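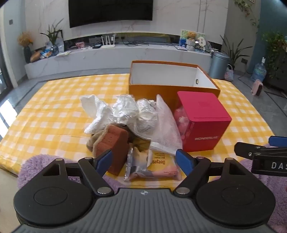
What should you put out on the table if you want to try picking things up with grippers at home?

Start with ordinary household things that can be dropped without harm: a sponge, something in a soft wrapper, a light packet and a box. Leave glasses, knives and anything with liquid in it in the cupboard.

Home Kitchen Cleaning Storage Workshop Visits

Storage > Tables and boxes > Visits

May, by Kumudini Siriwardena

I went to the Saturday open day at Flindis to see household robots. Most of the day was spent on hand-held grippers. You hold one in each hand and do the job yourself, and the recordings are used later to teach a robot arm the same job. The project is called Fisinness and the people running it were patient with us. What follows is what I wrote down, with a few things I have tried since at my own table.

Setting out the table

A low table is fine if you sit or kneel to it. For standing work you want it higher, or your back will complain after the first few turns. I lasted two hours with a break for tea.

If you use a cloth, pull it tight and press the fold lines out first. A fold under a flat packet gives the finger pad something to snag on. Checked gingham was popular with the demonstrators, who found it easy to see where an object had shifted against the squares. Plain cloths work too. Oilcloth slides about unless you clip it.

Put the box you are filling behind the pile or to one side, with the lid fully open. On my first go the box stood between me and the pile, and I knocked it with my wrist on every reach.

Choosing the things

Mix hard and soft. A rigid box is quick to learn on and soon gets dull. Crumpled tissue is much harder than it looks. A cleaning sponge is the best all-round practice piece: it squashes, it springs back and it has enough grip to forgive a poor angle.

Shiny wrappers slip. Go for the thickest part of the bundle and close slowly. With a flat packet, slide one pad up to each end and squeeze until the middle rises a little, then lift. Trying to pinch it from above mostly pushes it round the table.

Foam fruit nets are light and catch on everything. Take one by the solid band if it has one – the mesh part stretches and the net swings. Anwara Wijesinghe, who ran our table, had a bag of them saved from pears.

Boxes with a clear window can be marked by hard pads. Use one you don't mind scuffing.

Untangling a pile

Work from the top and the outside. If one thing rests on the edge of another, lift the upper one first, even when the lower one is nearer. I ignored this and pulled half the pile into my lap.

Use the second hand to steady. For the first half hour people tend to let the left gripper hang, then they find it is handy as a stop for things that roll or slide.

Don't tidy the pile between turns. Heap it up differently each time. Anwara said 80 turns with a varied heap were more use to them than 200 with the same neat one, and I can believe it, as my own hands went to sleep once I knew where everything was.

Packing the box

Rigid things go in first, against the sides. Soft things fill the gaps. Wrappers and tissue go in last and should be let go low down, near the bottom of the space. If you release a tissue at the rim it drifts.

This is also how I now pack the cupboard box at home, without grippers. I get more in.

Looking after the pads

Wipe them with a barely damp cloth and let them dry. Crumbs and sugar from packets make the pads tacky and then nothing drops when you open your fingers. Check the screws and pivots by eye before you start, and if a finger feels loose, tell whoever is in charge of the set. Hair tied back, sleeves rolled.

Getting there

The hall is behind Selvanayagam, the hardware shop in Selon. They had about 600 visitors over the day and the queue for the tables was longest before lunch. I would go at three o'clock. Parking is poor. Entry was free, tea was not.

Children could have a turn with an adult beside them. The grippers are heavier than they look, and small arms tire, so let them do the sponge and the tissue and stop there.

Anwara has promised me the list of objects they use for the kitchen table, and I will add it under Kitchen when it arrives.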